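Why Our Picking Cell Kept Stopping: Project Report, Team Morard
10/16/20 – posted by the Morard student team

Our project was a bin-picking cell, and we were very proud of it right up until it began stopping in the middle of a pick. We ran 2,823 picks over the term, and 71 of them ended in a protective stop, with the arm sitting there until one of us walked over and reset it.

What we thought it was

First we blamed our planner, Plokia, and spent about 12 days rewriting how it came down near the bin walls (a lovely bit of code, and it changed nothing!). Then we went back through the logs and saw that most of the stops came when the wrist had turned a long way before going down. The cables were pulling tight and the arm read that as a collision.

What we changed

We gave the cables more slack at the wrist, tied them again at the top of the housing, and put a limit on wrist rotation. We also moved the reset button outside the arm's reach – we should have done that in January.
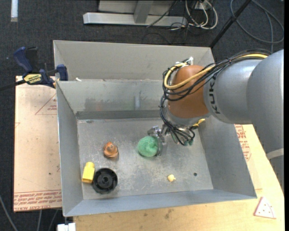
Results and what is left

In the next 18 long runs we had one stop, and that was a real bump against the wall. The limit does cost us some grasps close to the corners, and we would like to get those back.

Comments

Taipe team: We had the same thing with our cables. Did you log joint torque too?

rinora_lab: Nice write-up, thank you for including the 12 wasted days.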